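Equipment notebook, November 2021

Planning notes for next year's order. Most of this is for whoever fills in the form, so it is in the order the form asks.

The question from the last planning round was whether the office end of the work needs its own hardware or whether we carry on sharing with Utby. Sharing was fine when all we did was doors and drawers. File boxes take longer, and the cabinets by the desks are low, so the robot spends a lot of its day reaching down. My view is that we should budget for our own spares and one more set of hands, and leave the robot itself as it is.
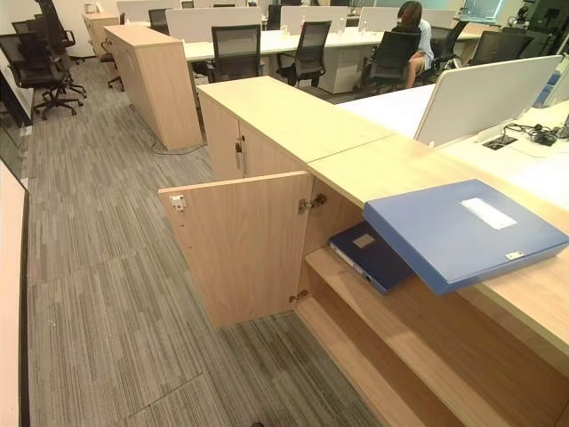
CABINETS AND FLOOR SPACE

No new furniture needed. The oak-coloured cabinets with hinged doors are good enough, and I'd rather use what people really keep files in than buy something made for testing. Two things to allow for:

Chairs. Mesh ones on castors, and they drift. The plan should include a parking place for them so the route to the cabinets stays clear. Costs nothing except a bit of tape on the carpet.

Cables. There is one on the carpet near the second tall cabinet and a tangle on the desk by the grommet. Put floor cable covers on the list, 6 lengths. Multstead stock them in grey.

Desks stay in use while we work, so anything we buy has to be quiet enough for people sitting there. That rules out the cheap compressor for the suction option. I have crossed it off.

HANDS

This is where the money goes. Two quotes in so far.

Ait Ali: 4,000 for the pair, fitted, spare fingertips included. Longer wait, with delivery in June.
Cedari: 3,000 for the pair, we fit them ourselves, fingertips extra.

The Cedari price looks better until you add the adapter plates and our own time. I have asked them for a price with plates and will write it in here when it comes. Also need to check the grip strip on the palm, as neither quote says whether it can be replaced separately.
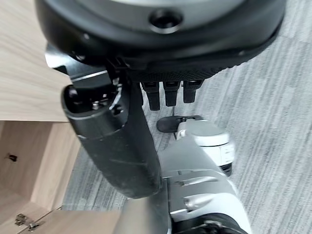

Hand and arm from the wrist camera, cabinet to the left.

Clearance is the other thing to settle before ordering. With both arms down by the cabinet there is not much room between the arm, the leg and the furniture. A hand that is even slightly longer would change how close we can stand. Measure this with the door open as well as shut - the open door takes up more floor than I had in my sketch.

The arm shell has a few light scuffs. Not worth replacing, but I'd like a line for stick-on covers, 2 sets, so the next lot of marks goes on something cheap.

WHAT THE HANDS HAVE TO DO
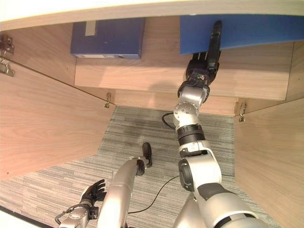 2 min read

Wording for the form, copied from my rough notes: "Hand must be able to hold a flat blue item by its lower edge, with one finger along the surface and the others curled under, while the arm is reaching into an open cabinet." I put it that way because the supplier forms only ask about grip force, and force is not what we are choosing on. Finger length and how far the fingers curl matter more to us.

Wiring on the arms should go in the spec too. The black cable by the right arm loops out over the carpet, and I want whichever firm we pick to quote for a shorter run or a sleeve. Utby had sleeves on theirs, ask which sort.

Still to do:
- plate price from Cedari
- ask Ait Ali if June can be brought forward
- measure door open and door shut
- cable covers, check length against the run by the tall cabinet
- find out which budget line the stick-on covers go under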